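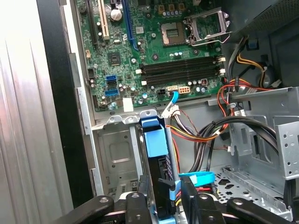 Open Case Evenings at Clillow: Frequently Asked Questions

Print this page | E-mail this page

Do I need to know anything about computers?
Not a thing! Plenty of people arrive having never taken the side off a desktop. Consuelo Serrano starts every newcomer with a screwdriver and an old machine (nothing on it you can ruin), and most are pulling memory before the coffee is ready.

What will I be working on?
Older desktops, mostly the kind with four memory slots and a couple of different expansion slots on the same board. We love these. Everything is big enough to see, and you can trace a cable from one end to the other with your finger.

Which part do people find hardest?
The processor socket, easily. On our boards the gold contacts are in the socket itself, so keep fingers, sleeves and screwdrivers well away when the metal frame is open. Lower the chip straight down, don't slide it, then close the frame and bring the wire lever over. It takes more of a push than you'd expect the first time!

How do I know which way the memory goes in?
Look for the notch in the bottom edge of the stick and match it to the ridge in the slot. Open the clips, press evenly on both ends, and wait for the click. If it won't go, turn it around and try again.

Does it matter which SATA port I use?
For a single drive, usually not. Some boards have ports in different colors, and what the colors mean varies from maker to maker, so check the manual. Hermenegildo Camacho has a whole drawer of them and is delighted to be asked.

Can I open the power supply?
No, please. Unplug it from the wall, and leave its cover on. Everything outside the cover is fair game once it's unplugged: the big bundle of colored wires, the connectors, the clips.

What about all those wires?
Tidying them is half the fun. Do it last, and keep them clear of the fans.

Can I bring my own computer?
Yes! Back up your files first. We have room for 2 personal machines per evening, so write to Bianca Onu to save a spot.

Do you take donated parts?
Gladly, especially memory and SATA cables. No monitors until May, as the shelf is full.

Print this page | E-mail this page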